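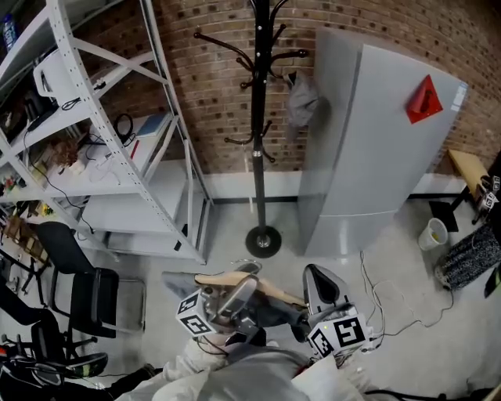

Diệp Phùng wrote to ask whether the lengths in the Farkholm list are the ones printed on the yard ticket or the ones taken with a tape. They are tape lengths, in millimetres, and the column is now called `length_tape` to make this plain. Ticket lengths are in `length_ticket` where a ticket survived.

# Farkholm board list

A plain CSV of second-hand softwood and hardwood boards bought from three yards: Trarham, Adier and Nutsugah. The file has 1,642 rows, one per board.

## Files

- `boards.csv` – the list itself
- `yards.csv` – opening hours and delivery areas
- `notes.txt` – remarks that wouldn't fit in a column

## Columns

| Name | Meaning |
|---|---|
| `id` | running number, never reused |
| `yard` | where the board was bought |
| `species` | as given by the yard, not checked |
| `length_tape` | mm, longest edge |
| `length_ticket` | mm, may be blank |
| `width` | mm, at the middle |
| `thick` | mm, at the thinner end |
| `moisture` | per cent, pin meter |
| `price` | pence, before delivery |

## Measuring

Boards stood indoors for 20 days before the moisture reading. Anything shorter than 100 mm was left out. Split ends are included in the length – if you want usable length, look for `split` in the notes and take off what is given there.

## Known problems

- Adier sells larch and Douglas fir from the same stack. Treat both names with care.
- Trarham changed its price bands in January, so older rows look cheap.
- The meter was replaced partway through. The new one reads 3 points higher on oak, and the older readings have not been corrected.

## Changes

26 April 2021: renamed `length` to `length_tape`, removed duplicate Nutsugah rows, fixed two prices entered in pounds.

## Use

Free to copy and change. Corrections are welcome as a patch to `boards.csv`; please keep the row order and leave `id` alone.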